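Rents to rise at Nutthorpe business units

Small firms renting space at the Selska Road business units in Nutthorpe will pay more from May, after the town council voted to end the discount it has offered since the site opened.

Rent on the smallest units will go up from $610 to $760 a month. Larger units will be priced one by one when their leases come up for renewal. Tenants were told by letter on 31st January and have until the end of next month to say whether they plan to stay.

The council owns the land and the buildings but pays a private company, Imex, to run the site. Under the current deal the council covers the gap between what tenants pay and what the units would fetch on the open market. Council finance officer Libor Oravec told the meeting that the gap had grown every year and that the money was needed for road repairs.

"We set up the discount to fill empty buildings," he said. "The buildings are full and there is a waiting list. It is hard to defend paying for it out of the general budget when we are closing lanes on Mill Street."

The motion passed after nearly two hours of debate. An amendment to spread the increase over three years was voted down.

The units are home to a mix of businesses, among them a sign printer, two caterers, a bike repair shop and several small engineering and technology firms. Many moved in when they had one or two people on the payroll and have grown since.

Korkor Sulemana, who runs one of the catering firms, said she would stay but would have to raise her prices. She signed her lease four years ago and put most of her savings into the kitchen.

"I can't pick up an extraction hood and take it down the road," she said. "I understand the council is short. I would have liked more than one letter."
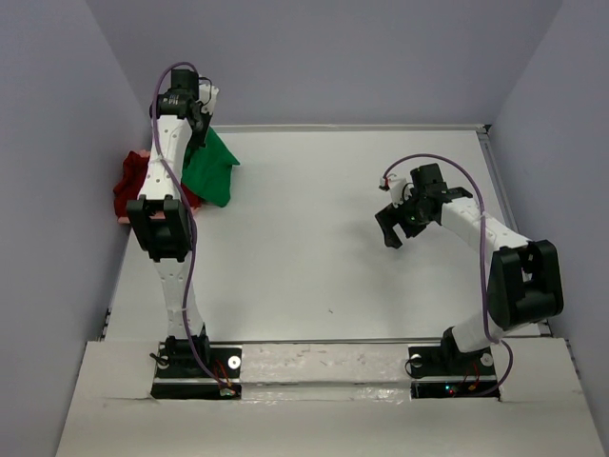
Two robot arms with purple cables on a white tabletop.

Other tenants said the rent itself worried them less than the service charge, which is billed separately and pays for cleaning, trash collection and the shared loading area. That charge is set by Imex and did not come before the council. Kwaku Arthur, who owns the sign printing business, said his had gone up by 25 percent in the past two years.

"If both go up together, I'm looking at units in Jabłońska," he said. "It's a longer drive for my staff, but the doors are wider and the parking is free."

A spokesperson for Imex said no decision had been made on next year's service charge. The company said it would hold a meeting for tenants before any change and would publish the costs in full – something the tenants' group has asked for more than once.

There are around 100 people working at the site, according to figures given to councilors before the vote. The same report said that 30 businesses were on the waiting list, most of them looking for the smallest size of unit. Councilor Adom Akolgo, who voted against the change, said the list had been put together at the old price and should be checked again before anyone relied on it.

"People put their names down for a unit at one rent," he said. "We haven't asked them if they still want it at another."

He also asked for a hardship fund for firms in their first two years of trading. The council agreed to look into it, and Oravec's office is due to report back in the spring. No amount has been set aside.

Dzifa Tsikata, who chairs the Nutthorpe Small Business Association, said her group would help any tenant who wanted to go through the lease before replying. She said some of the older leases include a clause that limits how much the rent can rise in one year, and that tenants should look for it before they sign anything new.

The council said any lease with such a clause would be honored until it ran out. It could not say how many tenants that covered.

The association will hold a drop-in session at the town library next week, from 5:30 p.m. to 8 p.m. There is no charge and tenants do not need to be members. They are asked to bring a copy of their lease and the council's letter. Replies to the council can be sent by mail or handed in at the front desk of the town hall.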